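Group pages > Notebooks > Sultov > Entries

October 30, 2019

Right, second coding round on the apology stories. Writing this up while it's fresh because the last entry was three lines and a doodle, and Tianyou has (fairly) complained that he couldn't tell from it which version of the sheet we were using. It's the one with the green header. Please delete the other one if you still have it!

Where we are: we pulled 400 items from the Skaditus archive, all "people in the news" columns where somebody well known says sorry for something. Singers, actors, a lot of footballers, a few mayors, one television chef who turns up so often that I feel I know him. After taking out duplicates and the ones where the apology is only mentioned in passing we have 364 left, and that's the set, it's frozen, I'm not letting anyone add to it however good the story is.

The thing I want to get down is the trouble with who is speaking. A column will say the singer "expressed regret", and then you go and look and the words come from a manager, or from an agency's page, or from a caption under a holiday snap. We had a single box for this, "source of apology", and I'd been ticking "self" whenever the name was the subject of the sentence. Xiaoqing had been ticking "self" only when there were quotation marks. So of course we disagreed all over the place, and for a whole morning I thought one of us was reading carelessly (I thought it was her, it was both of us, sorry Xiaoqing).

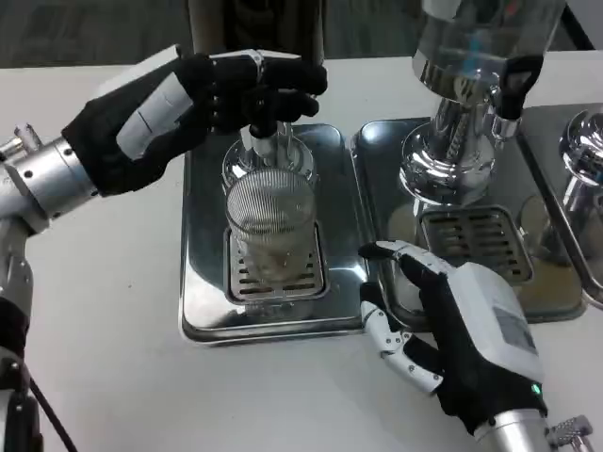
We've split the box in two now. First box, who the column says is apologising. Second box, whose words are printed, if any are. You're allowed to leave the second one blank and you should, often. I recoded a small batch like this after lunch and it went much quicker than I'd feared, mainly as I stopped arguing with myself over every "is said to be sorry".

Second problem, translated items. A fair number of the columns are English versions of stories that first ran somewhere else, and the word for the apology wobbles on the way over. "Deeply reflecting" is the one that keeps coming up. Is that an apology? I say yes if the column treats it as one, which you can usually tell from the headline. Tianyou says headlines are written by somebody else in a hurry and we shouldn't lean on them. We went round this twice and agreed to code the body text first with the headline covered up, then uncover it and put a tick if it changes your mind. I rather like that, the tick might end up being the most interesting column in the whole sheet.

Covering up the headline turned out to be a nuisance in Prultitz, by the way, as the title bar repeats it in bold. If you drag the reading pane down until the date sits at the top, you lose the title. Don't resize the window afterwards or it jumps back.

Things I noticed while reading, in no order:

The mayors apologise in the passive, nearly every time. Mistakes, being made, by the air. The footballers say sorry to the fans first and to the person they actually kicked a good way further down, if at all. The chef says sorry to his mother. Columns about women mention what the person was wearing when she apologised far more often than columns about men do, and we haven't got a box for that. I'd like one. It means going back over everything we've coded, I know, I know, but I'd do that part myself.

Also, five items have the same closing paragraph word for word, with different names in it. Same agency feed, I should think. I've left them in and put a note against each.
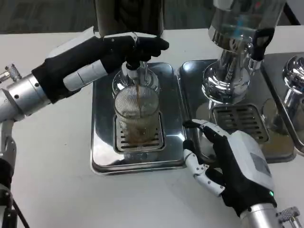

Agreement between the three of us is coming up, slowly. We only count an item as settled when all three sheets match on every box, so nothing goes in by halves, and I've had to stop myself opening the settled tab every ten minutes to see if it's any fuller. It's very much the thin brown stream going down into the ribbed glass: there's a layer in the lower part, most of the glass is still see-through, and staring at it does nothing for the flow. Xiaoqing's suggestion is that we look at the tab once a day, at the end, and otherwise leave it shut. Sensible. The items that won't settle are nearly all of one sort, where the person apologises for the fuss and not for the thing. I'd been coding those as "partial", Tianyou as "none". We need a third label and I haven't got a good word for it. "Sideways" is what I've been writing in pencil.

Read a batch of 21 aloud with Xiaoqing late in the afternoon, taking turns, no sheet in front of us, simply saying what we thought was going on in each. Recommended! You hear straight away when a columnist is enjoying themselves at somebody's expense. There's one about a comedian's third public apology where every sentence is perfectly polite and the whole thing is vicious. I'd coded the tone as neutral. I've changed it, with my initials, old value kept in the comments.

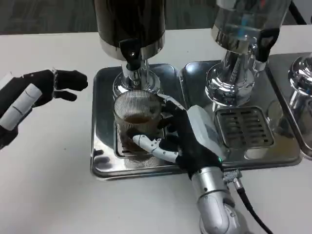
Black dispenser on the left, the clear one to its right, levers on both.

Liao draft: I promised the editors at Liao a short readable piece on all this for their winter issue, and I have an opening that I don't hate. It starts with the chef. Tianyou thinks starting with the chef makes it sound as though we're laughing at him, and he may have a point, I'd like it to be about the columns. I'll try one with the mayors in front and send both round. No figures in it yet, please don't quote any from this page either, they'll move.

To do

Write out the two source boxes properly in the guide, with an example each from the set.
Ask Skaditus whether the columns from before the redesign keep their original headlines or have had new ones put on. If it's the second, the headline tick is worthless for those.
Clothing box: draft wording, show Xiaoqing before anyone else.
Find a better word than sideways.
Tianyou to recode his "none" pile blind, me to recode my "partial" pile, then swap.
Back up the green sheet. To the shared drive, not to my desktop.

2 comments | 5 shares

Previous entry | Next entry | Coding guide | All notebooks | Search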